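**News from the gripper group — January**

The hand-held gripper project of Lamisi Quartey and Jairo Marulanda has moved from the drawing stage to the table. They named the pair Rudine, and with it a person can do small household tasks while the grippers record the motion. Later the recordings should teach a robot arm to do the same. Lamisi keeps the parts list and has spent 671 so far from the 2,288 which the members approved in autumn.

### Two hands, one cup

We work now with both grippers together. The tasks are simple: take a cup, hold it over the table, put it in the rack, bring it back. The left hand was difficult for me in the beginning, because the cable pulls a little at the wrist. Jairo wants to route it over the shoulder.

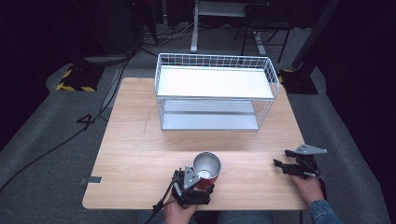

### Finger pads

The pads are still our weak point. The dark covering is uneven at the lower edge, and we do not agree about the cure. Lamisi would like a thinner material, glued — Jairo prefers to keep the thick one and cut it with a proper template. Each pad has two small holes on its top strip, so any new version must keep the same spacing. The brass bushings in the finger arms stay as they are.

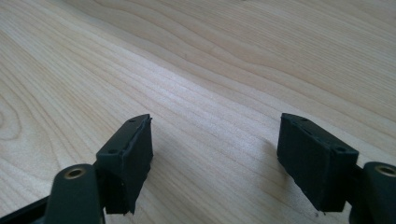

### Next meeting

Wednesday at the workshop, after the lathe course. Please bring cups of different sizes if you can spare them. We want to reach 50 good recordings before we change the pads.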